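Advancing a tour date: what to send the venue and when

Brock Sawatzky, tour manager for Fallow

These steps cover a single club date for a four-piece soul or rock act with its own front-of-house engineer. Larger rooms will ask for more paperwork.

1. Confirm the contract terms
Check the guarantee, the split point and the merch rate against the signed copy. On our Vusdale date the deal memo said 70 percent after costs and the contract said something else. Fix this before you contact production.

2. Send the tech pack
Combine the stage plot, input list and monitor mixes in one PDF. Put the month of revision in the file name (June, for instance) and delete older versions from the shared folder. List the bass DI and vocal mics by channel number.

3. Set the day schedule
Work backward from doors. A workable default:
Load-in 2 p.m.
Line check 3:30 p.m.
Sound check 4 p.m.
Support check 5:30 p.m.
Doors 7 p.m.
Ask for the curfew in writing – it decides the length of the set.

4. Settle parking and power
Give the van and trailer length. If the room has no loading dock, ask for the street access code. At the Lavonon it is 2728, entered at the side gate.

5. Submit hospitality and guest list
Keep the rider to one page. State meal numbers, allergies and whether a buyout is acceptable. Cap the guest list at 10 names and close it at 5 p.m.

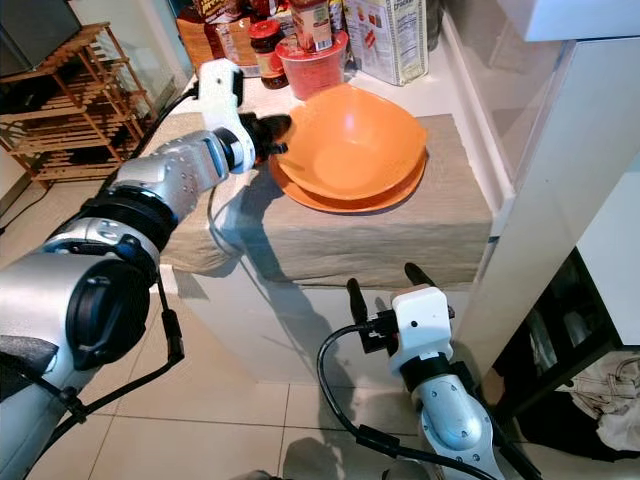
6. Reconfirm
Call the production contact the day before the show. Read the schedule aloud and note any changes. Send the corrected sheet to the band, the crew and the support act – Cai, on the current run – in one message.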